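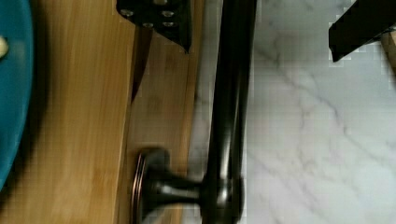 Falden Serving Board with Bar Handles
Wood with dark bronze finish metal handles
£153, either size
Sold by Wumesier Kitchen & Table, Maltcombe

Sizes: 779 mm or 863 mm long
Handles: fitted, one at each end
Also available: handles on their own, £47 a pair

I've wanted to sell a board like this ever since I opened the shop, and it's taken me far too long to find one I liked enough to put my name to. Most big serving boards fall into one of two camps. There are the plain slabs, lovely to look at and a pain to pick up once they're loaded, and then there are trays, which have handles but also sides, so you can't get a knife flat to the surface without bashing your knuckles. The Falden is a proper flat board with a proper metal bar to get hold of. I'm very taken with it, as you can probably tell!

The wood is a light, honeyed colour with a fine straight grain and a few darker streaks in it. Every board has its own pattern of these. Some have hardly any, some have a good dark one wandering down the length, and I can't let you choose from photographs because they sell too quickly for me to keep up. If you're coming into the shop, though, ask and I'll bring a few out so you can pick. People get surprisingly attached to one over another (I do too, and there is one in the stockroom I keep moving to the back of the pile).

The handles are what I fell for first. They're a long rounded bar in a very dark bronze finish, the sort that looks nearly black in the evening and then shows a bit of copper when the light catches an edge. Each bar is held by short posts, and where the post meets the wood there's a round foot with a stepped rim, like a tiny stack of coins. It's an old-fashioned detail and I thought it might be too much on something so plain, but once I'd had one at home for a week I'd gone right off the plainer version. The fixings are set 153 mm apart, and the bar is comfortable for a whole hand, including mine in an oven glove.

Which size?

I'd say the 779 if you have an ordinary kitchen and an ordinary number of friends. It does bread, cheese and a bowl of something for six without anyone having to budge up. It also sits across the end of my own worktop with room left over for the kettle, and I don't have a big kitchen by any stretch.

The 863 is for a long table. It's the one I lend out for parties, and it's a cracking thing when it's full, but do measure where you're going to keep it before you order. Two came back in February and both were the larger size, and both went out again as the smaller one. I don't mind swapping them, only the postage on a parcel that long is horrible and I'd sooner you spent it on cheese.

Both sizes are the same depth front to back and have the same handles, and they cost the same. I did think about charging more for the long one, then decided life was too short.

What I use mine for

Breakfast, mostly. On a weekend I put the whole lot on it, plates and all, and carry it through in one go, which saves three trips and the inevitable fourth one for the butter. I've got a set of the teal Vainio bowls and I think they look wonderful against the honey colour, much nicer than white does. White is fine. White is what most people have. But if you've got any blue or green china hiding at the back of a cupboard, fetch it out and try it.

After that it goes back on the worktop and I leave it there, because I like having it out. It's especially nice against pale stone. We've a marble-patterned top in the demonstration kitchen at the back of the shop, and before the Faldens arrived I'd always found it a bit chilly to look at. A stretch of warm wood next to it makes all the difference, and the dark metal gives your eye something to land on.
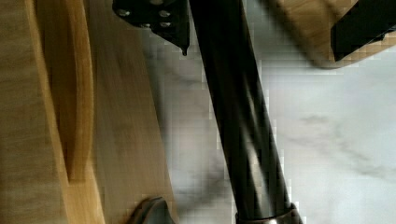 I'd keep any other wood nearby in the same family if you can, though it doesn't have to match. Mine lives among a jumble of honey, tan and light brown pieces picked up over the years, and they all rub along happily enough. The only thing I wouldn't put with it is something very red. I tried it next to an old cherry-coloured chopping block and they both looked wrong.

Can you cut on it?

You can, yes, and bread or a bit of soft cheese will hardly show. I wouldn't use it as your everyday chopping board for onions and meat. It's smooth and it's handsome and it would be a shame, plus the handles get in the way if you're really going at something. Keep a cheap board for the rough work. If you do mark it, a gentle rub with fine paper along the grain, then a bit of oil, and you'll struggle to find the place again.

Hot pans: please use a mat. I've had one scorch already on my own, entirely my fault, and I now turn that end towards the wall.

Looking after it

Wipe it with a warm damp cloth and a drop of washing-up liquid, then dry it straight away with a tea towel and stand it on its long edge until it's aired. Don't soak it and don't put it in the dishwasher. I know everyone says that about wooden things and I know some of you do it anyway, but the handles won't thank you either.

Oil it when it starts to look thirsty. Mine gets done every couple of months, or when I remember. Any food-safe board oil will do. Put a little on a cloth, work it along the grain, leave it overnight and buff off what hasn't gone in. Do both faces, even though you'll only ever look at one of them.

The handles want nothing but a dry cloth. No metal polish, no vinegar, no clever paste off the internet. The dark finish is meant to wear gently where your hands go, and you'll start to see a warmer colour coming through on the bar after a year or so of regular use. I love that, but if you'd rather it stayed dark all over then a very thin wipe of wax now and again slows it down. Check the screws while you're there. They're underneath, they take an ordinary cross-head screwdriver, and a quarter turn is usually plenty.

Buying just the handles

Quite a few of you have asked for these, so I now keep a small stock. £47 gets you two bars, four feet and the screws. They'll fit a board you already own so long as it's thick enough to take the screws and you can drill holes at 153 mm centres. I've also sold them for drawers and for a blanket box, and one customer has put them on the doors of a larder cupboard and sent me a message to say she's thrilled. I can't promise the screws will be the right length for furniture, so measure first and pop into a hardware shop if you need longer ones.

They come in the dark bronze finish only. I did ask about brass and was told no.

Delivery and collection

Boards go out by courier, wrapped in paper and card with no plastic, and take two to four working days to get to most of the mainland. Islands and Northern Ireland can be a day or two longer. The handles go by ordinary post. If you're near Maltcombe you're welcome to collect, just choose that at the checkout and wait for my email before you set off, as I sometimes have to fetch the long ones from the store up the road.

If it's not right, let me know within 30 days and send it back unused and unoiled for a refund. If it turns up damaged, send me a photograph of the board and the box and I'll sort out another one.

Stock

Page updated May 1, 2024. Plenty of the 779, a handful of the 863, and more of both expected before the summer. Loose handles are in stock too. If the size you're after shows as sold out, put your email in the box and you'll get a message the day they arrive. I write those myself, so it might be the evening.

You may also like
Vainio bowl, teal
Food-safe board oil, small tin
Linen tea towels, pack of two
Bread knife with wooden handle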